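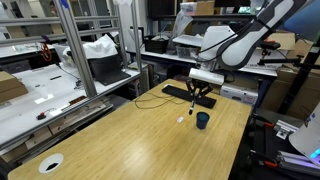

About Pisik

Pisik makes small personal loans, the kind people take out for a transmission or a root canal. We lend up to $3000, for as long as two years, at one fixed rate that's printed on the first page in letters you can read.

Jinfeng Yin started the company after her own bank needed 121 days to turn her down. Our answers take three business days. Some of them are still no, but at least you can get on with your life.

Payments are due monthly. Pay early if you like, there's no fee. We've been called boring by a competitor and have thought about putting it on the sign.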